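Reading time: 2 minutes
Print | E-mail

Ollero kitchen, worktop and waste check
Sunday, October 1, 2023. Sheet 1283

Floor under tables: pass. Swept, they say. Corners less so.
Bin lids close: pass, at the second push.
Cloths changed: signed for. I'd like to see the old ones.
Worktops clear at close: fail.
Hand basin, 30 seconds of hot water: pass.

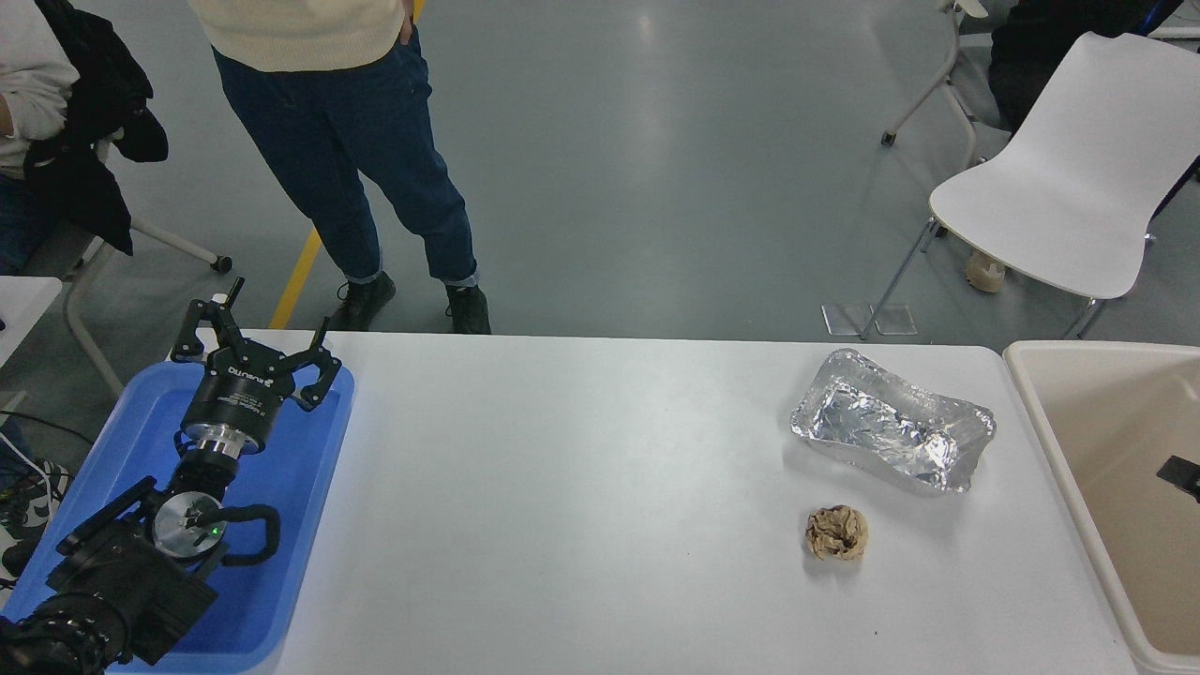
Clear at close has been ticked on every sheet since May, and I have doubted it every time. The rule covers anything disposable, so a foil tray counts, and so does the ball of brown paper lying next to it on the white table. "Nearly clear" isn't a box on my form. Recheck in 5 days.

Related
Rendent store room: shelf check
Botard canteen: bins, again
Tamošiūnaitė bakery: sinks and drains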